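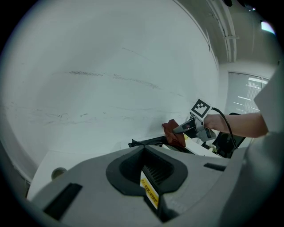

Zirkstead library opens its winter talks with an evening on drawing your way through a problem

February 7, 2025

If you have ever sat at the kitchen table with a bill, a calendar and a sinking feeling, and found that things got a little easier once you scribbled it all out on the back of an envelope, then you already have a fair idea of what Despina Tzanetos came to Zirkstead to talk about. Her evening at the library, the first in this winter's series of talks on thinking and learning, drew 86 people to a room set up for a good many fewer, and extra chairs had to be carried down from the children's floor before she could begin.

Tzanetos taught middle school geography for many years before she started working with adults on what she calls "loose maps." A loose map is a drawing of a problem with all its parts put down in any old order, and lines added afterward wherever one part seems to pull on another. She is very firm that it should be ugly. People who draw neatly, she told us, tend to stop too early, because they have made something nice and don't want to spoil it (there was a good deal of guilty laughter at this, some of it mine).

Her main example was the bus route between Zirkstead and Tresia, which as most readers will know has been running late since the fall. She asked the audience to call out anything that might have something to do with it, and out it all came: the road work, the school pickup, the new ticket machines, the left turn by the bakery, drivers leaving, the weather, people who don't have their fare ready. Then she asked which of those touched the most others. The guesses were all over the place, but when the lines had been talked through, the left turn had far more of them than anything else, and the weather, which had been shouted out first and loudest, had hardly any.

She was careful to say that this did not prove the left turn was to blame. What the map gives you, in her view, is a better second question, and she would rather go home with one of those than with a quick answer.

The second half of the evening was given over to pairs. Each pair had 40 minutes and a problem of their own choosing, and I can report that the noise was tremendous. Magnus McIver and his neighbor Shagufta Mohmand took on the shared driveway between their houses, a matter that has apparently been going since before either of them moved in. They did not settle it, but Mohmand said they had found out they were cross about two different things, and she thought that was worth the ticket. (The ticket was free, but we knew what she meant!)

Not everyone was won over. Ritva Riihimäki, who plans production schedules for a living, asked in the question period whether a map with 100 lines on it was any more use than no map at all. Tzanetos said it was a fair point and one she hears often. Her advice was to put the drawing away overnight and then make a second one from memory, without peeking. Whatever you forget can usually wait. Riihimäki said afterward that she would try it, though she looked to me like someone who would be peeking.

Soon-im Shim, who put the series together, said she had been nervous in January when only a small handful of names were on the sign-up sheet, and she was delighted with how it went. The next talk will be about memory and how we find our way around towns we don't know, with the speaker still to be confirmed. Tzanetos has left a short handout at the front desk with her reading suggestions and a sample map, and Shim says anyone who missed the evening is very welcome to stop in and pick one up.

2 comments

Butt
I was there and enjoyed it very much, but the bus example went on a bit long for those of us who don't ride it. Would have liked more time in the pairs. My partner and I did our daughter's wedding seating and we had only gotten as far as the cousins when time was called.

Worier
Does anybody know if the handout can be emailed? I'm over in Tresia and, well, you know about the bus. Also I tried the overnight thing after my sister told me about it and I forgot nearly everything on the page, so either I have no problems or I need the memory talk.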